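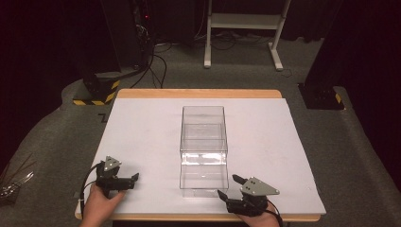

Youth Council > Board > Minutes

Print this page | E-mail this page

Landry Youth Council
Board minutes, December 22, 2025

Nuwan Wijesinghe called the meeting to order. Minutes of the October meeting were approved as sent out.

Leadership. The search group recommended Thịnh Trình for program director. He has filled the job on an interim basis. Motion carried, 7 in favor, 2 abstaining. He starts in the post at once and will report to the board at each meeting. 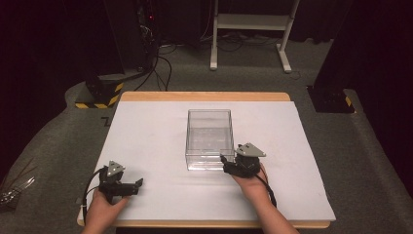

Clear container on the white board.

Membership. Enrollment stands at 1,148. Fluveo troop has asked to split by age group. Leaders there will send a list of girls and boys in each group before a vote is taken.

Camp. Relen Lodge needs a $200 deposit to hold the summer dates. Approved.
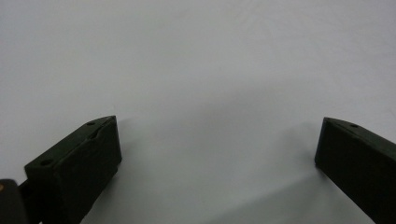

Badge displays for the spring open house were discussed. Troops may bring their own backing, but it should be a plain off-white like the surface between the two dark fingers, with no pattern or lettering on it. Thịnh will send the table sizes to leaders.

Cookie booth sign-up moves to the Lollix site. Paper forms will still be taken at the office.

Adjourned. Next agenda items go to Nuwan.

Contact the office | © Landry Youth Council | Back to top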